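Workshop paperwork tips: invoices, receipts and getting paid when you run a small shop
October 21, 2024
Posted by Bakari Shemweta

Quick one this week, got a delivery due and I still owe Kausar her quote. People keep asking how I keep the books straight in a one-and-a-bit person shop. Badly, for years. Then less badly. Tips below in no order at all. I fix and build small furniture, so if you run a bakery or a salon, swap the words.

Not an accountant. Ask yours before you do anything clever.

Invoice the day the job leaves

Same day. Not Friday, not "end of the month when I do them all." Customer is happiest the minute the thing is in their house. A week later they've found the drawer that sticks a little.

I write the invoice before I load the van. Takes a few minutes if the job sheet is filled in, half an hour if it isn't. So fill in the job sheet.

Put these on it, every time:
Invoice number
Date sent and date due (a real date, not "net 15")
What you did, in words the customer used
Deposit already paid, taken off
How to pay
Your phone number

The due date matters more than you'd think. "Net 15" means nothing to a person who ordered a bookcase. Put the actual day.

Numbering

Pick a number and go up by one. Don't restart in January, don't put the customer's initials in, don't be cute. I started at 3142 because that was the last number in the old carbon book and I didn't want to look brand new. Works fine. If you void one, keep it and write VOID across it. Gaps in the numbers make bookkeepers itchy.

Receipts: one box, one pocket

Thermal paper fades. I had a whole envelope from 2015 go blank on me, glue and hinges and a bandsaw motor, all white slips. Could not prove a thing.

What I do now. Receipt goes in left chest pocket. Pocket gets emptied into a cigar box by the door on the way out. Before it goes in the box, phone picture, flat on the bench, good light. Write the job name on the back in pencil. Pen bleeds thru on the thin ones.

Don't tape over the print. The tape eats it. Staple to a sheet of plain paper if you need it to lie flat.

Gas receipts: write the odometer on them while you're standing at the pump.

Cheap filing that works

Accordion folder, one slot per month. That's it. I tried colored tabs by supplier and by tax category and it lasted until the first busy spell. By month you can always find it, even mad and in a hurry.

Bigger jobs get their own envelope, 9 x 12, with the job sheet stapled on the front. Quote, drawings, receipts, sample chips, all inside. When the job's paid the envelope goes in that month's slot.
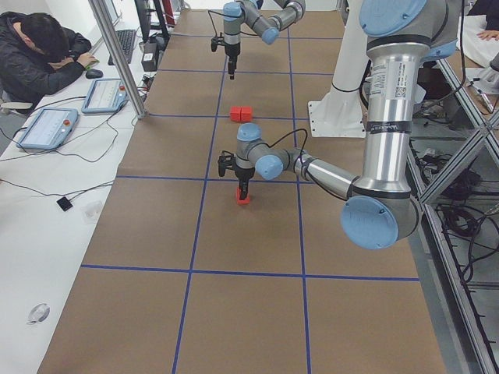 Keep the envelope even if the customer is family. Especially then.

Job sheets

Mine is a half page. Name, phone, what they want, what I said it would cost, deposit, promised date, hours. Hours go in a column down the right side, and I write them when I stop for lunch and when I quit. Not at the end of the week. By the end of the week I remember working a lot and that's all I remember.

Clip it to a board, hang the board on a nail where the job is. If the sheet lives in the office it won't get written on.

Pencil on a string. The pencil will walk off otherwise.

Separate account, separate card

If you do one thing from this page do this one. Business money in one account, yours in the other. Pay yourself by transfer, same amount, same day. I ran everything out of one checking account for way too long and sorting screws from groceries took me a whole winter of evenings.

One card for shop stuff only. If you buy shop stuff on the wrong card by accident, pay yourself back that week and write "reimburse" on the receipt.

Set tax money aside the day you're paid

Open a savings account and call it TAX. When a payment lands, move the tax share over before you buy so much as a sandpaper disc. Ask your accountant what share, it's different for everybody. Mine told me a number, I didn't like it, she was right.

Sales tax is not your money, not for a minute. Same account or another one, but out of checking.

Deposits

I take 40 percent up front on anything custom. Covers the lumber and it sorts out who's serious. Put the deposit on the quote in the same size type as the total. Say what happens to it if they cancel. One sentence is plenty.

Give a receipt for the deposit. People lose track and so do you.

Chasing late ones

Day after it's due, short text. "Hi, checking the invoice got to you okay." Half the time it really did go to junk mail.

A week on, phone call. Call in the morning. Be pleasant, have the invoice number in front of you, ask what day they'll send it and write that day on the invoice while you're talking.

After that a letter, on paper, with a copy of the invoice. I've only sent a few. Don't add late fees unless they were on the quote in the first place.

I had one customer out on Hedlund Road go quiet for months. Turned out she'd moved. Get an email and a phone number both.

Paying a helper

Kausar Jafri comes in for finishing when it's busy. She has her own business, sends me her own invoices, sets her own hours. If you have somebody who shows up when you tell them and uses your tools, that may well be an employee and you need to get it right. Ask. Don't go by what the guy at the lumber counter does.

Whichever it is, get the tax form filled in before the first payment. Chasing a form from somebody who's already been paid is misery.

Keep time slips even for half days. Both sign. Two copies.

Software or no software

I use a spreadsheet and it's enough. Date, number, name, amount, paid yes/no. Unpaid rows in yellow. Kausar uses Clorent for hers and likes it, sends the reminders by itself. I tried Hadeo for a couple months and kept forgetting to open it, so that's on me.

Whatever you pick, make sure you can get your stuff out as a plain file. Try it in the first week, before you've put a year in there.

Back it up. Thumb drive in the kitchen drawer at home, swapped once a month. Shop dust kills laptops, mine lives in a zipper bag when I'm sanding.

The Monday half hour

Coffee, door shut, phone face down.
Empty the cigar box.
Type in what's been paid.
Send the reminders.
Pay any supplier bills due that week.
Look at the TAX account and leave it alone.

If I skip a week it's an hour. Skip two and I've lost a morning, so I dont skip two.

How long to keep things

I keep 6 years plus the current one, then shred. Your state or your accountant might say different. Papers for big tools you keep as long as you own the tool, plus a while after. The planer papers are in a zip bag screwed to the back of the cabinet it sits on. Manual's in there too.

Label the boxes on the short end, in marker, year in big numbers. Then stack them so the short end faces out. I got that wrong the first time and had to turn every box.

Keep them off the floor. Two scraps of 2x4 under the bottom one.

Odds and ends

Supplier statements: check them against your receipts, every line. Marnthorpe Lumber billed me twice for the same load of poplar once, honest mistake, fixed with one call. Would never of seen it.

Return policies: write the last return date on the bag if you bought extra hardware.

Checks: photo of both sides before you deposit. Write the invoice number in the memo if they left it blank.

Quotes: put an end date on them. Lumber prices move and a quote from spring is no good to you in October.

Keep a stamp that says PAID. Kids like it, customers like it, and it saves arguments. Ink pad dries out if you leave the lid up.

More on quotes next time, if the delivery shows up.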